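Search this site
Search

The Bowl Will Not Save You

4 Mar 2024

At some point in the last year, eating from a smaller dish became a health intervention. I missed the meeting. Last October a relative sent me a link to the Ustent portion set, which is a nest of bowls with a paperback guide, and I have been irritable on the subject ever since.

The pitch is simple. You eat too much because your dishes are too big. Shrink the dish and your brain, poor easily fooled thing, will see a full bowl and call it dinner. You won't feel deprived. You won't even notice. The guide says this on its second page and then spends the rest of its length saying it again with recipes.

I'd like this to be true. I eat cereal like a man filling a pothole. But I've been around long enough to remember when the answer was eating six times a day, and then when it was eating once, and I've learned to ask what a claim is standing on before I buy kitchenware to go with it.

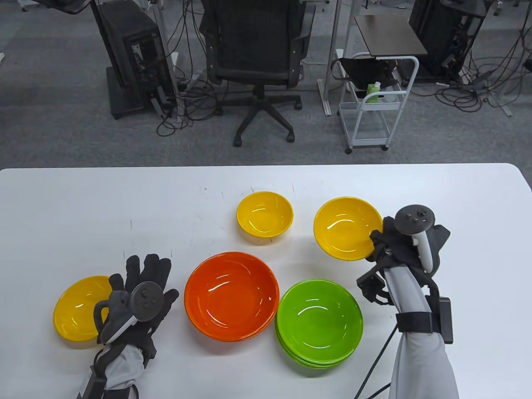
Portion research had a very good run. For years you could hardly open a magazine without reading that people poured more, scooped more and chewed more when the container got bigger, and some of that work does seem to hold up. Hand a person a larger serving and they'll often eat more of it. That part I believe, having met myself. The jump from there to "buy a smaller bowl and lose weight" is a long one, and the studies I've read that tried to make it came back with results all over the map. Some found an effect, some found nothing, and a few found that people simply went back for more. Color has been dragged into it too. Yellow is supposed to make you hungry, green is supposed to calm you down, and orange does whatever the company with orange bowls to sell needs it to do. Put yellow, orange and green bowls on one white table and by this logic a diner should be starving and serene at the same time.

What bothers me is the way a modest finding gets promoted. A lab watches people eat one lunch. The lunch people ate was smaller by some amount. Then somebody multiplies that lunch by every lunch in a year, assumes you never get hungry at four in the afternoon, and announces the pounds you'll drop. The Ustent guide does exactly this arithmetic. It allows me 900 calories by the end of lunch and then 1324 for the rest of the day, figures so exact that I wondered whether they'd been in my kitchen. I have no idea how a bowl would know the difference. A bowl of lentils and a bowl of peanut butter look about the same size to me, and they are very different afternoons.

The Bever people go further. Their app has you photograph the bowl so it can estimate what's inside. I tried it for 27 days. It was decent with rice. With soup it was guessing, and I could tell it was guessing, as the same pot of chili came in at wildly different totals depending on how much cheese was covering the beans. One day it had me at 3025 calories, which I would have been proud of at nineteen. By the third week I was choosing food that photographed clearly, and I doubt that's what anyone means by listening to your body.
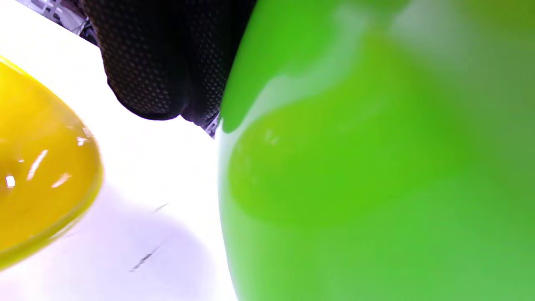

And yet I understand why people like this stuff. A bowl is a thing you can hold. Telling someone to cook more at home, sleep properly and find a job that lets them sit down for lunch is true and close to useless, and it costs a lot more than a set of dishes. Most of us can't fix our work hours by Friday. We can clear out a cabinet. I'd only ask the sellers to admit that this is the appeal, and to stop dressing it up as brain science.

There's also a cost that never makes it into the brochure. When the small bowl fails, the buyer gets the blame. You refilled it. You weren't mindful. The Kawaguchi plan, which a coworker of mine followed for most of a winter, has a whole chapter on "bowl honesty," and it reads like something you'd hand to a shoplifter. She was hungry because she was eating too little for someone on her feet all day. She needed a sandwich.

If a small dish works for you, keep it. I mean that. Habits are odd and personal, and if seeing the bottom of the bowl tells you to stop, I'm not going to argue with it. I still use the little dish that came free with my Erano rice cooker, mostly for ice cream. I fill it twice.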